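Oiling a maple board: how often, and with what?
Kitchen & Home > Care and Repair

Started by pudding_lane, 1 Jun 2022

pudding_lane wrote:
I've come into a big maple board and would like not to ruin it. The leaflet says "oil regularly", which is the sort of advice my dentist gives. Regularly like bins, or regularly like elections?

I've got half a bottle of sunflower oil going spare. Would that do?

oldgreyapron wrote:
Not the sunflower oil, please. It never dries properly, it goes sticky, and by November your bread will taste of the inside of a caravan.

Food grade mineral oil from the chemist. Warm the bottle in a jug of hot water, slosh it on, leave it overnight, wipe off what's left. The rule I was taught was once a day for a week, once a week for a month, once a month for ever. I've never met anyone who got past the Wednesday, so to speak, but it's a good rule.

Tern wrote:
Mineral oil is fine if you enjoy doing it again. I use Renholm board wax, the one in the flat tin. Costs more than the cheese I cut on it. Twice a year and the water still beads.

Glued boards want both faces doing, by the way. Oil only the top and it'll cup, and then you've bought a very shallow bowl.
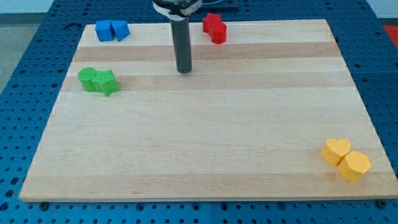

Maple, strips glued side by side, grain running lengthways.

oldgreyapron wrote:
Wax on its own sits on top like a hat. You need oil underneath.

Tern wrote:
The tin has oil in it. It says so on the tin.

oldgreyapron wrote:
It would say that.

halfacrown wrote:
Can I put in a word for doing nothing? My mum's board came from Hustton market before I was born. It has been scrubbed with salt and stood on its edge by the window ever since, and has never seen oil of any kind apart from what fell off the bacon. It's grey, it's ugly and it will outlast the lot of us.

pudding_lane wrote:
That's tempting, as I'm already quite good at nothing. Does it smell?

halfacrown wrote:
Of onions. But so does she.

Narero wrote:
Joiner here, retired. Some order:

Sand first if it feels furry. 80 grit only if there are real knife scars, then work up to 400 and stop there. Wipe it with a damp cloth, let it dry, and knock the fuzz back with the 400 again before any oil goes near it. People skip that bit and then blame the oil.

Darker bands in maple are just heartwood. Don't try to sand them out. I once had a customer send one back as "stained".

Tern wrote:
80 on a kitchen board? I'd start at 120 and be patient.

Narero wrote:
You can be patient. I charged by the job.

pudding_lane wrote:
Slightly alarmed to report that I have now read 803 reviews of mineral oil, one of which was by a man using it on his tortoise. Bought a bottle anyway. First coat went on tonight and the wood drank it in front of me like it had been at a wedding.

How do I know when it's had enough?

oldgreyapron wrote:
When it's still shiny in the morning. Wipe it down and leave it be for a day before you chop anything.

Tern wrote:
And then the wax.

oldgreyapron wrote:
And then, if you must, the wax.

halfacrown wrote:
Mum says you're all mad and is anyone going to eat that sunflower oil.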